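De: Miloslav Danko
Para: lista de amigos del cine
Asunto: Re: Entrevista con la actriz de "Ramport"

Hola a todos:

Perdonen que conteste con retraso, leo español más despacio que ustedes. Viera Slanina escribió el lunes:

> He escuchado la entrevista entera. Ella dice que rechazó la
> segunda temporada de "Ramport" porque el guion llegó tarde.
> Yo no lo creo. Para mí fue por el dinero, y la productora
> Flendier prefiere callarse. ¿Alguien tiene otra información?

Viera, yo también la escuché, y entendí una cosa un poco distinta. En el minuto 40 ella cuenta que recibió el guion en enero, cuando ya había firmado para la película "Grundumberg". Es decir, las fechas coincidían y tenía que elegir. Del dinero habla solamente una vez, y con mucha prudencia. 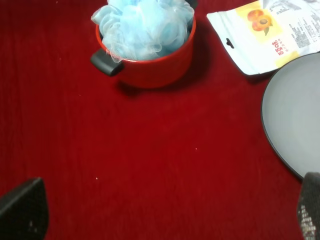

Además, no olvidemos que en el estreno de la primera temporada ella se quejó de las jornadas de rodaje, que eran de hasta 201 planos por semana. Es muchísimo para una serie con tantos exteriores – yo trabajé dos veranos como figurante y sé lo que significa esperar bajo la lluvia con un traje de época.

Lo que sí me parece extraño es el silencio de su compañero de reparto. En la revista Urban publicaron una página sobre él y no menciona la serie ni una vez. Quizás todavía está negociando su contrato.
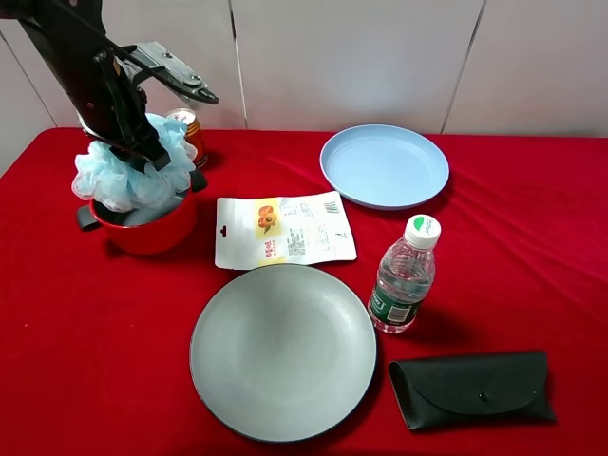 Esponja de malla azul claro y olla roja sobre la mesa.

Si alguien guardó el número de Urban, le agradecería mucho una copia de esa página. Tengo también la entrevista transcrita, son 3000 palabras, con algunos huecos donde no comprendí bien. La puedo enviar a quien la pida, pero por favor corrijan mis errores.

Un saludo cordial,
Miloslav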